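Perken Snack Exchange
Receiving and Repack Checklist, with comments
Month: September
Station 6, shared pantry, Plevero building

Please go through the list from top to bottom and write a comment wherever the answer is anything other than a plain yes. A few extra words are always welcome, and they save the next shift a good deal of guessing.

1. Work surface wiped and clear of food scraps — Yes. I gave it a second wipe along the back edge where the crumbs like to gather.

2. Hands washed, hair tied back — Yes.

3. Box knives closed and back in the drawer before any packages are handled — Yes. One blade is getting dull, and a dull blade makes people push harder than they should, so please put it on the Lundament order.

4. Outside of box free of stains, crushed corners and signs of pests — Yes.

5. Inside of box sound — Partly, see below. It is a lovely cheerful green in there, but the lining has seen better days.

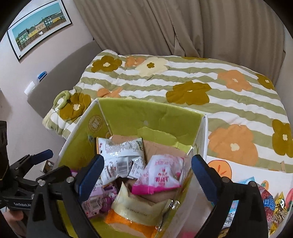
Item 5: torn paper flap across the far panel, brown cardboard beneath it.

Comment on 5: The torn edge is ragged and peeling away, so please trim it or tape it flat before this box goes out again. Paper scraps do find their way in among the snacks, and I would hate for someone to tip one into a bowl. The creases and the small scuff on the tall green panel are only looks and can be left alone.

6. Packages lying so that labels can be read — Needs attention. The shiny white one is back side up, which is handy for the barcode but hides the front. The packages are also lying loosely, so a little filler paper would be a kindness before the box travels anywhere.

7. Seals and seams checked by hand — To do. Run a thumb gently along every seam, and give the big cream and orange pouch an extra look at the pointed corner. Corners take the knocks when boxes are stacked.

8. Ingredient and allergy information available in English — To do. Where the print is in another language, attach the matching sheet from the Meesuk binder. If there is no sheet, the package goes on the holding shelf, however tempting it looks.

9. Best-by dates read and entered — To do, and please use the good lamp. Small print and tired eyes are a poor match.

10. Box weight suitable for one person to lift — Yes.

11. Log number written on the intake card — Yes, 1,356.

Result: hold for repair of lining. Recheck items 5 through 9 and initial the card when finished.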